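The letter from Grarkitz came in December, on paper, which Ruoxi Yuan thought was very old-fashioned and rather lovely of them. She read it standing up in the hallway with her coat still on, and then she read it again sitting on the stairs, and then she called her mother, who wanted to know only two things: was there a scholarship, and was it cold there.

There was a scholarship, for 14 months. It was very cold.

She had applied to four master's programs across three countries, and if you had asked her in the fall she would have told you, with a great deal of confidence, that Grarkitz was the one she'd put down to please her old professor. But the others had gone quiet, one after another, and here was this college with its heavy cream paper, telling her that 255 people had written in for the hydrology course and they would like her to be one of the 15 who came.

"You'll go, of course," said Vitalii Yurchenko, who ran the kitchen at the Flotanetti, where she had washed dishes and later chopped onions all through her undergraduate years. He had studied abroad himself, a long time ago, in a town called Estus that he still talked about as if it were a cousin who'd done well.

"I don't know," said Ruoxi. "What if I'm not as good as they think?"

"Then you'll be a little worse than they think, and you'll study, and you'll eat badly, and you'll come home with a degree." He pushed the bowl of parsley toward her. "I cried for 2 weeks, you know. In Estus. I cried in the library and I cried on the bus. Then a woman at the bakery learned how to say my name, and after that it was all right."

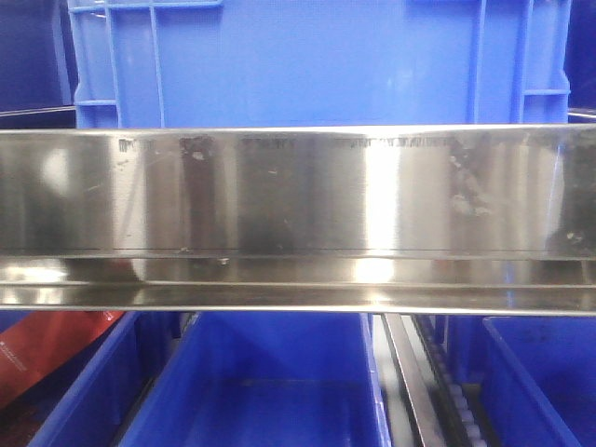 She chopped for a while and thought about the bus, and about Vitalii young and thin with a suitcase, crying on it. It was hard to picture and she found that she liked him enormously for telling her.

"Did you ever go back and see her?" she asked. "The bakery woman?"

"Every summer for nine years," he said. "Who do you think I married?"

Ruoxi laughed so hard she had to put the knife down. That night, after the last tables had gone home, she sat in the back with the acceptance form and borrowed his good pen, and she filled in her name slowly, in capitals, the way the instructions asked.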